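Chapter 4
Supplements and the Athlete

Learning aims
After this chapter you should be able to explain why a food supplement can lead to a positive test, read a supplement label with care, and describe the duties of a team doctor before a competition.

4.1 A case from the ski club

In January the ski club Skisach asked its athletes to write down every product they had taken during the last 15 days. The club doctor expected a short list. She received the names of 76 different products — powders, tablets, gels and teas. Many athletes could not say what was inside them, and some had bought them abroad, where the label was in a language they did not read.

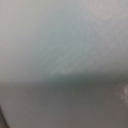

None of these athletes wanted to cheat. They were tired from training and they hoped to recover faster. But in most sports the rule is strict: the athlete is responsible for any forbidden substance found in the body, also when it came there by mistake. The intention may change the length of the punishment. It does not normally remove the positive result.

A product can become a problem in two ways. In the first, the forbidden substance is printed on the label, but under a name which the athlete does not recognise. In the second, it is not printed at all. This is called contamination, and it can happen when one factory fills several products on the same machine.

The doctor at Skisach compared the list with the weekly meals of the team. For most of the athletes she found that ordinary food already gave enough protein and iron. She advised them to stop the products they did not need, and to keep the packaging and the batch number of the others.

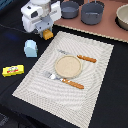
4.2 Reading a label

Before we look at a complete label, we must separate three words: ingredient, dose and serving. The dose is the amount of a substance taken at one time. The serving is only a suggestion of the producer, and two servings may be more than a doctor would advise.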